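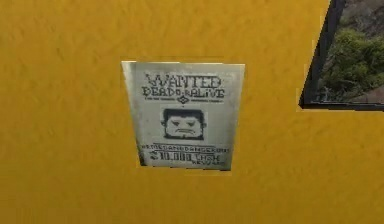 Figure 2. Wanted poster on a mustard-yellow wall.

One respondent at the Otby site told us that a notice stops being read the day after it goes up, and that everything later is wallpaper. We had planned to reach this finding ourselves, over 13 weeks and at some expense.

4.2 How long does a notice last?

The respondent was a little generous. Of the 400 people who filled in the exit form at Otby and Hunar, 57 could name the subject of any notice they had walked past that morning. Several of these named the fire drill, for which there was no notice at either site. We kept them in the count, on the grounds that they had at least been willing to guess.

Paper notices of the kind in Figure 2 depend on a passerby with time to spare, and neither site supplied many. Recall was better near the elevators - people will read anything while waiting for an elevator - and worst in the main corridor at Hunar, where management had put the notices it considered urgent.

Replacing a notice with the same text on fresh paper brought recall back for two days. Changing the wording had no effect we could measure, although it led to a long exchange of emails about commas. Nic Aodha's model of notice decay predicts a slower decline than ours, and we return to the difference in Section 5.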